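Cork-Top Play Bench with Cubby Cabinet and Button Box

Hudec workshop range – made at Prakthorpe, sold direct by Iltanance

Back in stock, but not many. Last lot went quicker than we planned for so if you want one before October get your order in now. Page updated Wednesday, June 18, 2025 – prices below are right, ignore the old PDF.

What you get: cork work surface, wooden button box, white cabinet with a cubby one side and a sliding door on the other. Letter cubes sold separatly (see further down). Small red cube is included, put it where you like.
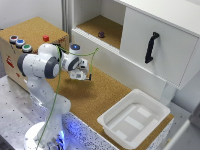

The cork

Warm tan, fine grain, same stuff on the top of the button box and on the floor of the cubby. Quiet. Drop a cube on it and the whole room doesn't look round. Speckled panel along the front edge comes as standard – no plain version, please stop asking Biljana.

Wipe with a damp cloth. No bleach, no polish. Felt pen doesn't come out, we've tried.

Letter cubes

Yellow-green, edges slightly rounded so they're kind on small hands. Dark letters, more than one face, and not all the same way up – turn the cube and the letter turns with it. Good for early spelling, sorting, or just stacking. Matte finish, easy enough to hold on to.

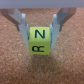 Photo: Flurina Hollenstein / Iltanance

Cubes come singly or in a bag of 18. Can't pick your letters in the bag, sorry. Singles you can – put the letter in the order notes, one per line.

Button box

Three round push buttons, red, blue and green, set in a slanting row near the edge of the top. Cork top, so there's room to stand things on it too. Press is firm but a child of 5 manages fine. Replacement buttons kept in stock, ask for Vignesh Chacko on the spares line.

Multi-sided dice

Sold in the Idora bag. Faceted, dark markings, yellow ones in the mix. They roll well on the cork and don't skid off like they do on a bare table.

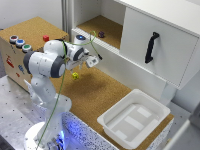
Bag holds 5, colours as they come. Not for under threes, same goes for the cubes.

Cabinet

Open cubby on the left, white sliding door on the right with a black handle. Door lifts out for cleaning – up, then towards you. Don't force it. If it sticks check for a cube in the runner, it's nearly always a cube in the runner.
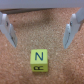

Letter cube, N face up, on the cork

Prices

Full set £200
Button box on its own £85
Bag of letter cubes £18
Idora dice bag £5

Delivery

Full set goes on a pallet, kerbside only. Someone needs to be in to sign. Box, cubes and dice go by normal post. Collection from Prakthorpe by arrangment – ring first, Vasilis Trajkovski does the loading and he's not always on site.

Returns accepted if unused and in the original box. Spares and schools orders – use the contact form, put HUDEC in the subject line.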